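The Dishes Can Wait

Can a machine clear the table yet? We asked people who are paid to find out

By Rania Farah

7 September 2021

The apartment at Lisholm has a kitchen, a living room, a narrow hallway and a bathroom with no water. It was built inside a former print shop, and the only resident is a machine on wheels that weighs as much as a grown man and takes four minutes to put a spoon in a drawer.

I watched it do this twice. The first time it closed the drawer on the handle of the spoon and stopped. The second time it got the spoon in, paused long enough for me to write half a page of notes, and rolled away.

"That was a good one," said Arvid Hovland, who runs the home testing group at Lisholm and has spent six years watching machines put things away. He wrote the time on a clipboard.

I had come with a simple question, the one my mother asks whenever I tell her I'm writing about robots. When can she have one that does the dishes? She means all of it: clearing the table, scraping the plates, loading the machine, hand washing the good knives and wiping down the counter. She would pay for it. So would a lot of people.

Lisholm keeps a list of 39 household chores. Each one is broken into steps and scored over repeated runs, and a chore counts as done only if the home ends up in the state a tired adult would accept. Folding a bath towel is on it. So is taking out the trash, which includes tying the bag, lifting it out of the can and putting in a new one. The bag has beaten every machine that has come through the building.

The current machine, on loan from a company called Wiegand, can finish six of the 39 without help. It vacuums, which no longer impresses anyone. It can carry a laundry hamper from one room to another, close cabinet doors, pick shoes up off the floor, bring a water bottle and turn off a lamp. On another eleven it gets partway and then needs a person to step in.

Dishes fall in the second group. Cups go fairly well. In March the team ran 300 attempts at moving one cup from a table to a rack, changing the cup and where it stood each time. The machine managed 261. Hovland thinks that is a strong result and also a useless one.

"If you dropped a cup every eighth time you set the table, your family would ask you to stop," he said.

A lot of the trouble is in knowing where things are. A person reaching for a cup starts closing their fingers before they touch it, feels the first contact, and fixes the grip without thinking. Most grippers on the market have little sense of touch or none. They go by what the camera saw a moment earlier, and a handle that is turned the wrong way, or a glossy white cup against a pale surface, can throw off the estimate by half an inch. Half an inch is enough to knock the thing over.

Glass is worse. Cloth is much worse. Hovland keeps a drawer of items he calls the hard cases, with a fitted sheet, a wet sponge, a bag of flour that has already been opened and a plastic wrap dispenser. He has stopped offering them to visiting companies on the first day.

Shop floors are a different story, or I assumed they would be. Factories have had robot arms for decades, bolted down and doing the same move all shift. What they haven't had is a machine for the leftover work — sorting the bin of mixed fasteners, unpacking a carton, sweeping up, hanging tools back on the wall.

Huswood makes kitchen cabinets and employs 660 people across two buildings. Last year it bought a packing system from Prisum to drop hinge kits into boxes. A hinge kit is four hinges, a bag of screws and a folded sheet of instructions. The hinges were easy. The bag of screws took the installers five weeks, mostly because it slumps and never lies the same way twice. The instruction sheet is still put in by hand.

The line manager showed me the station. An arm packed a kit every 14 seconds, and a woman at the end of the belt added the paper and straightened whatever had landed crooked. Before the system went in, three people worked there. Now there is one, and the other two have moved to final inspection. She told me the arm is fine company except when the bags are cold from the loading dock and stick together. Then she packs by hand until they warm up, and she is faster than the arm for as long as she can keep it up, maybe an hour.

The manager is happy with what he bought. He would buy a second one if it could also break down the empty cartons. He has asked, and he was told to ask again in two years.

People in this field are careful with dates, at least the ones who have to stand next to the machines. Hovland gave me a range so wide that I have left it out. He was more willing to talk about order. He expects tidying first, meaning hard objects picked up off floors and tables and put in known places. Then loading a dishwasher, with a rack made for the purpose. Laundry comes late. Cooking he puts last, after making a bed.

Price is its own problem. The machine at Lisholm costs more than my car and my mother's car together, and it needs a technician within reach. For the same money you could hire someone to clean every week for years, and that person would also notice that the milk had gone bad.

Before I left I asked to try the controls. Hovland set me up with a practice arm and a pair of handheld sticks and told me to pick up a cup. I had 30 minutes. I got hold of it on my ninth try, tipped it on the way up, and put it down an inch past where I meant to. My own hand, which was sweating, could have cleared the whole table in that time.

He said most people do worse. Then he went to get the spoon out of the drawer so the next run could start.

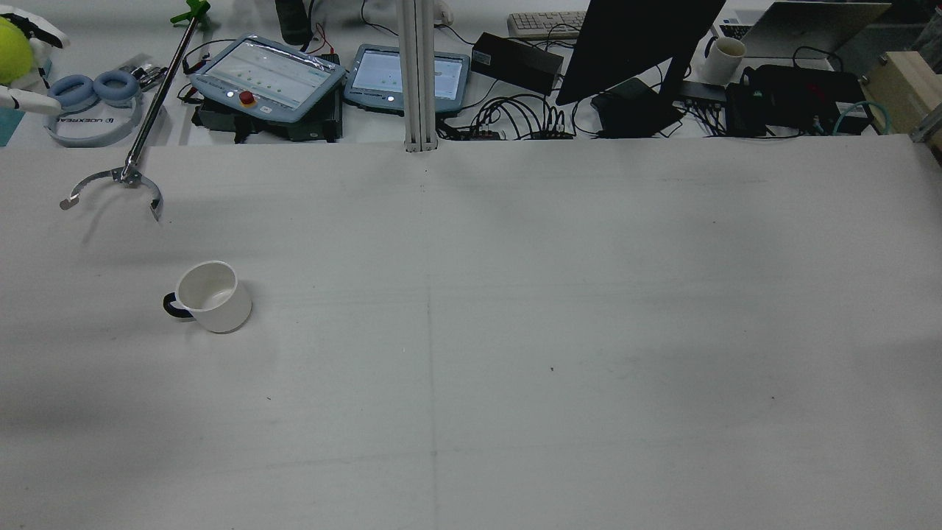 When will a home robot be able to do the dishes on its own?

Nothing we saw is ready for it. The machine at Lisholm moved single cups well most of the time, but the full job, from clearing the table to wiping the counter, still needs a person to step in, and Hovland expects simple tidying to arrive first.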